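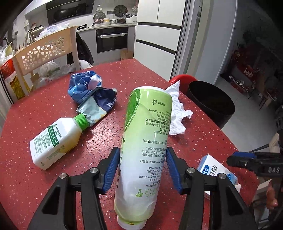

KITCHEN & PANTRY

Getting the Last of It Out: Bottles, Jars and Tubes

September
By the Asthorpe Household Desk

Most bottles get thrown away with something still in them. Thick sauces, syrups, dish soap and hand lotion cling to the walls and settle in the shoulders, and the last few servings go out with the recycling. A few minutes of attention gets most of it back, and the empty container is easier to rinse afterward.

Stand it on its cap

The simplest method is gravity. Close the cap tightly and store the bottle upside down. A bottle with a wide, flat cap will stand by itself on a shelf. One with a narrow cap needs support. A heavy mug works, and so does a wide-mouth canning jar with a folded paper towel in the bottom to catch drips.

In the refrigerator, use the door. Put the upside-down bottle in a corner of the bin and wedge it with something square, like a box of baking soda. If the door gets slammed a lot in your house, use the back of the bottom shelf.

Cold thickens nearly everything. If the product can safely sit out for a short time, take it from the refrigerator 12 minutes before the meal and it will move more easily. Check the label first. Mayonnaise and other chilled dressings should go straight back after use.

Honey and syrup

Honey is the slowest of the lot. Set the closed container in a bowl of warm tap water, with the water level well below the cap, and leave it for 5 minutes. Change the water if it has cooled and do it again. Boiling water will warp a thin plastic bottle and can loosen the seam at the base. For crystallized honey, move it to a glass jar before you warm it and expect to wait a good deal longer.

Molasses behaves the same way. Wipe the threads of the cap before closing or the lid will glue itself shut. If that has already happened, hold the cap under hot running water, dry it, and grip it with a rubber glove.

Maple syrup needs no warming. Drain it into the new bottle only if both have been kept cold and the old one shows no mold.

Rinse with something useful

Once a bottle has drained as far as it is going to, the film inside is still worth having. Add a little of whatever liquid the dish calls for, close the cap, and shake.

Mustard: add vinegar and oil for a salad dressing. A pinch of salt and a crushed clove of garlic can go straight into the jar.

Ketchup or tomato paste: add water or stock and pour it into soup, chili or beans.

Soy-based sauces: add water and use it to loosen a stir-fry at the end. Taste before adding salt.

Peanut butter: put hot oatmeal in the glass jar and stir it around the sides. For a plastic jar let the oatmeal cool somewhat first.

Jam: add warm milk or plain yogurt and shake. A spoonful of lemon juice in a jam jar makes a fair glaze for chicken.

Do this only when you plan to use the liquid the same day. Watered-down sauce does not keep the way the full-strength product does.

Squeeze bottles that spit

A squeeze bottle spits when air gets trapped between the sauce and the cap. Keep the cap closed, turn the bottle over, and give it two firm shakes downward, the way you would an old thermometer. Wait a moment, then open and squeeze slowly from the base end. Let go while the bottle is still pointing down and the air will pull back through the opening.

A clogged tip is the other cause. Unscrew the cap, soak it in hot soapy water, and clear the hole with a wooden toothpick. Metal skewers scratch the plastic and can tear the soft valve found inside some caps. Let the cap dry before it goes back on.

Tubes

Flatten the tube from the bottom with the back of a butter knife, then fold the flat part over and clamp it with a binder clip. Move the clip up as the tube empties. For toothpaste and hand cream, cut the tube across the middle when nothing more will come out. There is often several days' use left near the neck. Push the cut ends together between uses, one inside the other, so the contents don't dry out.

Do not cut open aluminum tubes of glue or paint. The edges are sharp, and the contents will harden anyway.

Pump bottles

The pump tube rarely reaches the bottom. When it starts drawing air, lay the bottle on its side overnight with the pump locked, or take the pump out and pour what is left into the next bottle of the same product. Dish soap and hand soap can be thinned with a small amount of water and used up over a week or so. Never mix different cleaning products to save a bottle. Bleach in particular should not be combined with anything.

What to do with the empties

Rinse with cold water first if the contents were oily or starchy, then warm water and a drop of soap. Labels come off more easily after a soak. For stubborn glue, rub on a little cooking oil, leave it for an hour and wipe.

Small squeeze bottles are handy for oil, pancake batter or watering seedlings, as long as they held food to begin with. Mark the new contents on tape, with the month. Bottles that held cleaners, automotive fluids or anything with a strong perfume should never be reused for food, however well they have been washed.

Keep the caps on for recycling if your local program accepts them that way. Rules differ from town to town, so check the sheet that comes with your bin.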